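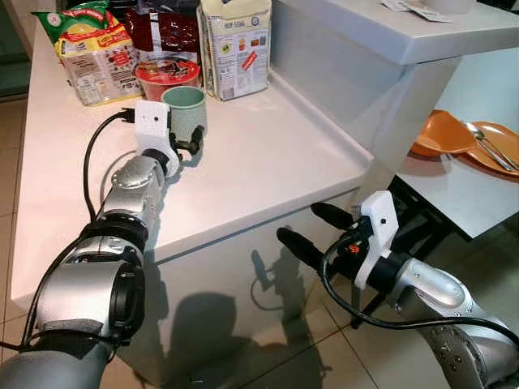
# Kitchen assistant, staff canteen (part time)

Fatodstead is looking for a kitchen assistant to join the canteen at our Unesthorpe site. The post is permanent and is open from the end of May. We'd like to have someone in place before the summer menus start, so please don't leave your application until the last minute.

The canteen feeds the people who work in the offices and the warehouse. Most of them eat between noon and 1:30. There is a hot counter, a salad bar and a small coffee corner. Breakfast is toast, cereal and fruit, and people mostly help themselves. Lunch is cooked on site by Huguette Ross and Didier Millet, and you would be working next to one or the other of them every day.

## What the work is

You would start at 7 and be done by early afternoon. The first part of the morning is setting up: coffee on, bread out, fruit washed and cut. After that it is mostly prep for lunch. You'll peel, chop and portion, weigh out dry goods, and make up the salad trays. During service you would be on the counter or on the dish machine, and we swap those over so that the same person isn't always on dishes.

The rest of the job:

- putting away deliveries and rotating stock so older items are used first
- writing up fridge and freezer temperatures twice a shift
- restocking cups, tea, coffee and snacks in the floor kitchens
- wiping down counters, tables and handles after each service
- labeling anything that is opened or cooked, with the date and your initials
- taking out food waste and recycling
- telling the cook on duty when something is running low

Large deliveries come from Salinas and have to be checked against the order sheet before the driver leaves. You'll be shown how. Some of the boxes are heavy, and there is a cart for them.

We also do meeting lunches. These are sandwiches and fruit, sometimes soup, taken up to the meeting rooms and cleared afterward. They are booked ahead, though late changes happen.

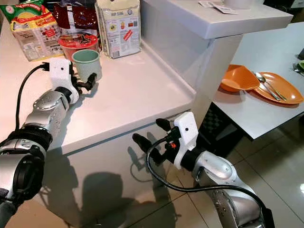 **Canteen and Floor Kitchens Team, Fatodstead, Unesthorpe site**

The floor kitchens are a bigger part of the job than people expect. A white counter with a pale green cup on it and snack packets along the back looks after itself for an hour or so, and then someone has to go around again. You'd make one round mid-morning and one after lunch. Staff will stop you and ask for things. Write it down and pass it on to Yanti Lubis, who does the ordering.

## Who we are looking for

Kitchen experience is useful but not required. We have taken on people from shops, care homes and straight out of school. What we do need is someone who turns up on time, is happy on their feet for a full shift, and can follow an allergen sheet without guessing. You should be able to read and write English well enough to fill in the daily log.

A food handler card is required by your first day in the kitchen. If you don't have one, we pay for the course and for the hours you spend on it. You must be 18 or over, because of the slicer.

The bus stops at the main gate but the first one in the morning is tight for a 7 o'clock start. Parking is free. If you depend on the bus, say so when you apply and we can talk about it.

## Hours and pay

The post is 5 shifts a week, all daytime, with no evenings. The canteen closes between Christmas and New Year and you would be paid for those days. Pay is on the site's hourly scale, grade 2, and we will tell you the current rate on the phone or at interview. There is a one-time payment of $600 after your trial period — this goes to all new hourly staff, full time or part time.

You also get lunch on every shift, uniform and non-slip shoes, paid leave from the first month, and the same health plan as the warehouse staff. Laundry for the uniform is done by Virent and picked up from the changing room.

## How to apply

Send a short letter or email with your work history to Azlan Rahman at the Unesthorpe site office. One page is plenty. You can also pick up a paper form at the front desk and leave it there. Please include the names of two people we can call, and tell us if you have any dates you can't do.

Applications close 5/22/21. Interviews are held in the canteen and take half an hour, followed by a short paid tryout in the kitchen on another morning. Wear closed shoes to the tryout and tie back long hair. We'll lend you an apron.

Questions about the work itself can go to Irfan Mangundap, canteen manager. He is easiest to reach in the afternoon — mornings he is usually on the counter and won't pick up.

We reply to everyone who applies, including those we don't invite.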